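Cendden Refurbishing Shop Moves Desktop Towers to Parts Recovery

18 April 2024

Cendden has changed how it handles retired office desktops at its Borbély Street shop. Towers that fail the first power test are now stripped for parts instead of being sold whole to a scrap buyer. The change covers a lot of 814 machines received from the parts distributor Skandurix, which is replacing the computers in its offices and warehouses.

Of the 254 machines tested to date, 196 started normally and went on to disk wiping and resale. The other 58 were sent to the teardown bench. Most of those had failed power supplies or worn capacitors on the motherboard, according to shop manager Sándor Szalai. A smaller group had no fault beyond a missing processor or missing memory, removed by the previous owner before pickup.

"A dead tower is usually one dead part," Szalai said. "The rest of it has a price, and we were giving that away by the pound."

Each machine is given a work order number at intake. Asset tags from the previous owner are removed and logged before the case is opened, and drives are pulled first and locked in a separate cabinet until they have been wiped or shredded. The work order stays with the case, and every part taken from it carries the same number until it is tested. 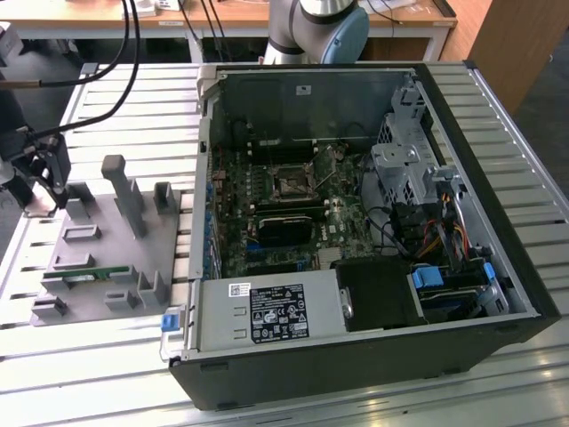
Teardown is done with the case on its side and the side panel off. The order of work after the drives is fixed: power leads, expansion cards, memory, processor cooler, processor, motherboard, power supply. Boards that arrive at the bench with an empty CPU socket, its metal retention frame and lever still in place, skip two of those steps and go straight to socket inspection under a magnifier. Bent contacts are the main reason a board is rejected at this point. Graphics cards are left seated until the power leads have been moved clear, and looped bundles like the orange, red and yellow one beside the drive cage are held back with a strap during removal. Blue plastic release tabs on the drive bays are checked for cracks, as the shop gets steady requests for them from schools that run older machines. Chipset heatsinks stay on the board.

Power supplies are not opened on site. The rating label is read into the inventory and the unit is run on a load tester for 3 hours. Units that hold voltage within limits for the full run are shelved by wattage. Those that drift or shut down are boxed for a licensed recycler, along with rejected boards and damaged cable sets.

Tested parts are listed in Flumex, the inventory program the shop adopted in September. It replaced a set of spreadsheets in which the same part was often entered under several names. Entries now need a part number, a test result and a shelf location before they can be saved.

Steel cases with no damage are kept if the drive cage and side panel are both present. Bare cases take up the most space in the building, and Szalai said a second storage bay may be needed before the Skandurix lot is finished. Cases without a panel are flattened and sold as mixed steel.

The shop sells parts over the counter on weekday afternoons. Memory and graphics cards carry a 30-day return period. Power supplies and motherboards can be exchanged within the same period but are not refunded. Buyers looking for a particular board should bring the model number printed on it, as case model names often cover more than one board revision.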